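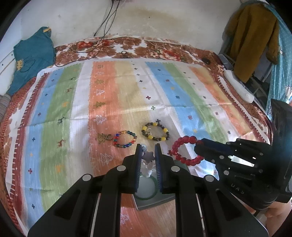

# Cundora Hand-Held Gripper Pair

Two grippers, no robot. You hold one in each hand, you do the chore, and the pair records how you did it. Later a learning system goes through the recordings and tries to work out what you were up to, which is more attention than most of us get for tidying a bed.

Cundora is sold by Wastov to labs, small companies and the occasional determined individual who want demonstrations from real homes and don't want to ship an arm to each one. It comes as a matched pair, left and right, and is at its best on small, fiddly, two-handed work: beads, charms, lids, figurines, the contents of the drawer everybody has.

## What it does

Each unit is a parallel gripper with a camera looking down over the fingers. Squeeze the trigger and the fingers close. Let go and they open. The opening width is logged along with the video and the motion of the hand, and both sides share one clock, so a left-hand grab and a right-hand handoff line up when you play them back.

There is no teleoperation, no headset and no arm to knock over your coffee. Knocking over your coffee is still possible, but you'll have to do it yourself.

## In the box

- Left and right gripper units, black
- Padded finger inserts, fitted, plus one spare set
- Two cables, long enough to reach from a wall outlet to the far side of a bed
- Recorder, with strap
- Calibration card (do not fold it, do not use it as a coaster)
- Hex key for the finger screws
- Carrying case that closes on the first try if you coil the cables properly

## Specs

| | |
|---|---|
| Finger travel | 0 to 42 mm per side |
| Recording time per charge of the recorder | about 8 hours |
| Weight, each unit | 778 g |
| Storage | removable card, sold separately, sorry |
| Hands supported | adult, either size of opinion |
| Price per pair | $1,470 |

The weight deserves a word. It feels like very little for the first twenty minutes. After that you will become aware of your forearms. We suggest short sessions with breaks, and we suggest it more firmly to people who tell us they climb.

## Setting up a session

1. Clear a surface and put down a cloth. Patterned is fine, and we'd encourage it. A system that has only ever seen beads on a plain gray table is going to have a hard time the day it meets a tablecloth with reindeer on it.
2. Lay out your objects. Mix them up. Leave the bracelets in whatever shape they land in; a loop that's been arranged into a perfect circle teaches the system to expect perfect circles.
3. Run the cables behind you or up the wall. Cables across the work surface get picked up sooner or later, and then you have a very nice demonstration of picking up a cable.
4. Show the calibration card to each camera until the light goes steady.
5. Press record, say the name of the task out loud, and begin.
6. When the task is done, open both grippers fully and hold still for a second. The software uses the pause to cut one episode from the next.

You don't have to clean the room first. Clothes on the bed, a jacket on the wall, a curtain doing its own thing - leave them. A home is allowed to look like a home, and it will look like one when a robot eventually turns up in it.

## Tasks people start with

**Bracelet to tray.** Lift a beaded bracelet by one side and set it down inside the tray. Sounds easy. Beads roll, the loop sags, and the half you didn't grip has plans of its own. Faceted translucent beads are harder than opaque ones for the cameras, so include a few.

**Figurine upright.** Close the padded fingers on a small figure and stand it on its base. Light pressure. The pads forgive a lot, but a glossy figure will still shoot out sideways if you pinch it too low, and you'll spend the next episode looking for it in the bedding. (That can be an episode too. Label it.)

**Charm by the ring.** For a charm on a ring, use one gripper to steady the charm and the other to take the ring. It's the task we give to new operators who say they've got the hang of it.

**Handoff.** Anything from the left gripper to the right. Don't rush it. Fast handoffs look great and train badly.

## Mistakes

Keep them. If you drop the bracelet, pick it up and carry on. The recovery is worth having, and a dataset where nothing ever falls gives you a policy that doesn't know what to do about the floor. What we'd ask you to throw out are the episodes where you put a gripper down and finished the job with your fingers. We all do it. The camera knows.

Dela Eshun, who wrote the operator guide, keeps a short list of habits that spoil recordings. The top entries at the moment:

- Covering the lens with a sleeve
- Nudging an object into a better spot between episodes, then using the same better spot every time
- Talking to the objects (harmless, but the audio reviewers have asked)
- Starting to move before the light is steady

## Software

Recordings come off the card with Drerness, our desktop program, included with every pair. It syncs left and right, cuts episodes at the pauses, flags blurry stretches and exports plain video with a motion file next to it. It won't train anything for you. It does have a dark theme, after a great deal of correspondence.

Names, faces and anything else you'd prefer to keep at home can be masked before export. Please look through your own recordings before you send them to anybody. Wide lenses see a good deal more of a bedroom than you'd think to tidy.

## Care

Wipe the finger pads with a damp cloth. No solvents. Check the screws on the top of the housing once a month and tighten them by hand; if you need to lean on the key, stop leaning. Pads wear at the tips first and should be replaced when small round things begin to escape. Replacement pads are sold in sets of four under the name Uddin, for reasons lost to an early spreadsheet.

## Questions we get

**Can I buy just one?**
Yes. Most people come back for the other one, and the shipping costs more the second time.

**Left-handed?**
The units mirror each other, so swap the tasks around as you like. Left-handed demonstrations are scarce and we'd be glad of more of them.

**Can children use it?**
No. They are better at it than you are, but the grip was sized for adults and the fingers pinch.

**Will it fit on my robot arm?**
The finger assembly comes off the handle with four screws and mounts on a standard flange with our adapter plate. The adapter is a separate item and is usually out of stock in January. Ask Ekrem Şimşekoğlu on the support desk which plate you need before you order. He would much prefer the question to the return.

**What about washing the tablecloth?**
Between sessions, please. Cold, inside out, and take the charms off it first.

## Ordering

Pairs ship calibrated. Add a card, add pads if you plan on beads, and put the name of the person who'll be holding the grippers on the order so the guide goes to them and doesn't end up in a purchasing folder. Returns are accepted in the original case, with both cables.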